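Unit 5: When the routine work moves to a machine
Notes by Pauline Wainwright

Case: Zumideo, room servicing, Cetville site. Staff used to clear and reset every room by hand. Tidying tasks are now tried in simulation first, then passed to the floor team.

What changed for staff:
- less lifting, more checking
- two attendants retrained to write task lists
- shift handover takes 10 minutes longer

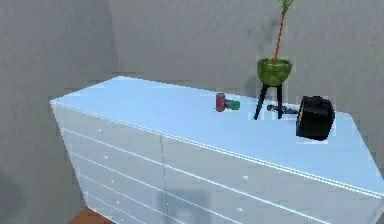
Pay grades did not move with the new duties -- Hicham Morsy's reading covers the dispute. Bring one page on it to the October seminar.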